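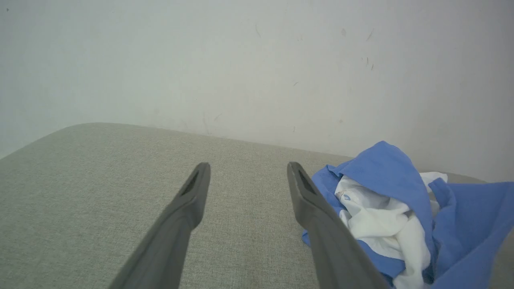 Ticket: Cevarard dehumidifier shuts off overnight

Home | Support | My tickets | Log out

Opened 2022-07-03 by Dorian Carré
Status: waiting on customer

Unit runs fine on low, then stops with the tank light on. Tank is half empty when I check it. Happens in the spare room only - no trouble in the hallway.

Reply from support
Please take the tank out, rinse the float and check that it moves freely. Keep the humidistat off maximum for one night.

Update
Float was sticking. Cleaned it and the unit ran until morning, 90 minutes longer than before. Colour of the light is still amber. Is that normal?

Print | E-mail this ticket | 0 comments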